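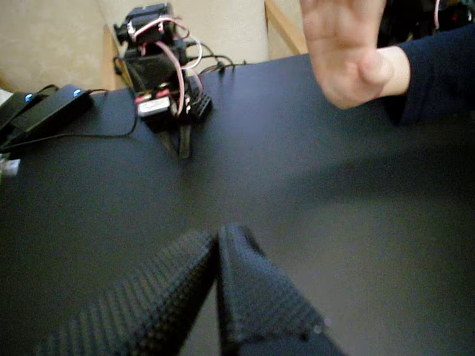

An open hand, raised.

Singers wanted for Plarevano, our summer songbook!

Shares: 21 | Comments: 5

Kanari is a community choir with no auditions, and we're putting together a new collection of songs to be sung from home. We're looking for people who like to sing in the kitchen, in the car, in the shower, wherever. If you can hold a tune most of the time, please join in. If you can hold a tune some of the time, please join in too (we have a lot of altos who will carry you).

The songbook is called Plarevano and has five songs in it. Two are rounds, so they're quick to learn and great fun once they get going. The others are in four parts, with a practice track for each part and one with everybody together. Nothing goes very high. The sopranos get one long note near the end of "Minia," and even that one can be split with a friend!

Our last home recording had 224 voices on it, and we still can't quite believe how good it sounded. People sent in parts from closets, porches and parked trucks. You can hear a dog in the second verse if you listen closely, and we left it in.

What you'll do

Pick a part and learn at least one song from the practice tracks. Record yourself on a phone while you listen through headphones, then send us the file. Sound only is fine. Please don't add echo or fix the pitch before you send it. Our mixing crew would much rather have the plain version, breaths and all.

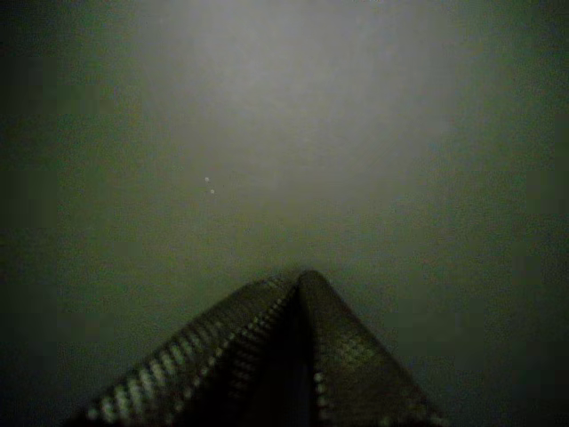
We'll hold online sing-throughs in the evenings for anyone who wants company while they learn. You'll be muted, so you can make every mistake you need to. We stop between songs to go over the hard spots, and there's always time to chat afterward. They're optional, but last time they turned into the best part of the whole thing, and several people kept coming long after they'd sent in their files.

Who can join

Anyone from age 8 up. Singers under 18 need a parent or guardian to fill in the form with them. You don't have to read music. Lyrics come in large print if you ask, and the words to "Akgül" are also spelled out by sound.

We could really use more basses and tenors. If you know one, send them this page!

There's no fee and no pay. You'll get the full songbook to keep and a copy of the finished recording.

How to sign up

Fill in the singer form on our website and tell us which part you'd like. If you have no idea, write "no idea" and we'll send you all of them to try out. Sign-up is open through the end of July 2020, and practice tracks go out as soon as we have your form.

Contact: use the singer form | © Kanari Community Choir | Back to top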